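**Ticket 564 - policy drifts off the panel after a change of station**

Status: open
Project: Gosareck (long-part handling)
Site: Gemport bay
Opened: December 5, 2023

**Summary**

The Gosareck policy was trained on the steel table and nowhere else. We've been trying it at the blue shelf with no retraining, and the results are far better than I had any right to hope for. There is one fault left, and it's an interesting one. At the shelf the wrist starts to roll a little before the fingers close, so the grip lands off-centre on the white curved panel.

**What we expected**

The method (the write-up calls it the Woldemariam split) keeps two things apart. One network decides where on the part to hold. A second one decides how to move the arm there, and it only ever gets the hold point, the part outline and the joint readings. If the split is real, changing the furniture should bother the first network and leave the second alone.

**Log**

*Entry 1.* Ran the baseline on the steel table with the taped zones as they were in September. Checkpoint 2000, no changes. The grip point was steady and the approach was smooth, so I'm treating the table as healthy. I was half expecting the shiny top to cause trouble again, as it did with the older single-network version. No sign of it in the logs!
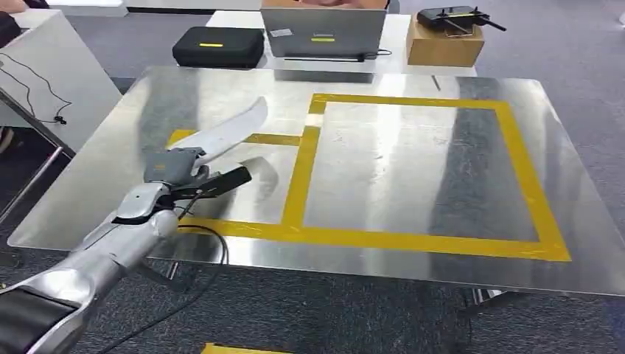

*Steel table, arm over the left taped zone.*

*Entry 2.* Moved to the shelf. Same checkpoint, same controller settings. The hold point came up in a sensible spot on the first try, which had me grinning at the screen. Then the roll showed up in the wrist trace. It starts 8 frames before contact and stops when the fingers close.

*Entry 3.* Things I ruled out:

- Wrist calibration. Redid it, same roll.
- Lag on the joint readings. Timestamps line up.
- Wrong part mask. The outline follows the edge of the panel properly, including the tip.
- Semus driver version. Rolled back one release and saw no difference, so I put the current one back.

*Entry 4.* Plotted the hold point against time for both stations. At the table it sits still. At the shelf it hops between 2 spots along the panel, and the motion network chases it. So the second network is behaving exactly as designed - it's being handed a moving target. That is great news for the method, even if it's a nuisance for the ticket.

The other part on the shelf, the wheel cover, may matter here. With the spokes and the open gaps it has a lot of edges, and my guess is the first network is giving some of its attention to them.

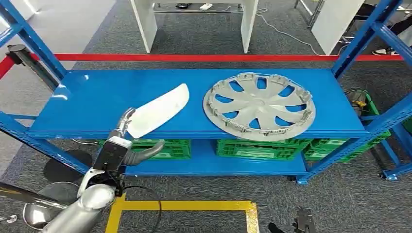

Reply from the Semus list: have you tried freezing the hold point once the hand is close? We saw hopping like this with long thin parts and nothing else nearby, so I wouldn't blame the neighbour yet. Run it with the panel alone before you retrain anything. And please post the trace either way, I'd love to see it.

*Entry 5.* Good call, and I've added both tests. Freezing is a one-line change in the config:

`hold_point.freeze_on_approach: true`

With the freeze on, the roll is gone from the wrist trace. I'm really pleased with that, but it only covers up the hopping, so I'm not closing the ticket on it. The panel-alone run is still to do.

*Entry 6.* Also pulled the traces with the arm held back from the shelf and the panel already in hand. I wanted to know if the hold point wanders when there's nothing left to reach for. It doesn't. Flat line the whole way, which points at the approach and nowhere else.
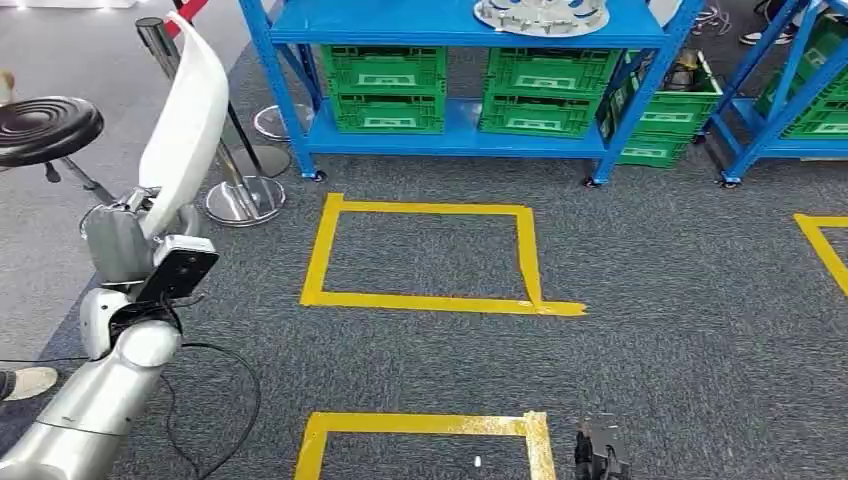
*Panel raised, blue shelving behind the taped floor zones.*

**Next**

- [ ] Panel-alone run at the shelf, freeze off
- [ ] Same run with the wheel cover moved to the far end
- [ ] Post both wrist traces to the list
- [ ] Ask whether the freeze should be on by default for Gosareck

Leaving the checkpoint untouched until the first two are in.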